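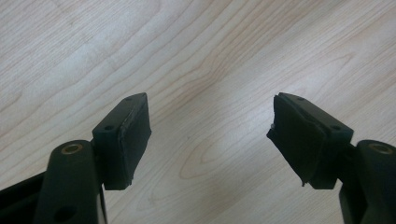

2. The Line for Pads

Ferenc Sárközi had put foam pads on the second page of the budget, thirty dollars, between the brass bushings and the coffee, and now the woman from Vorna had her pen resting on it.

"You've asked for 1,000 for the gripper," she said kindly, "and 500 for a spare one. Couldn't the spare wait until January?"

He thought about that longer than was polite, I'm afraid, because he was a man who liked to give every question a chair and a cup of something. He thought of the left pad, which was smooth and would see them all into retirement, and of the right one, with its ragged edge and that little curled strip at the bottom (he had grown rather fond of the strip).

"The spare can wait," he said at last. "But I'd like 300 for pads, please."

"Three hundred! You wrote thirty."

"I was being shy," said Ferenc, and she laughed, crossed out his number, and wrote the new one in above it, pressing so hard that it came through onto the page for Nison.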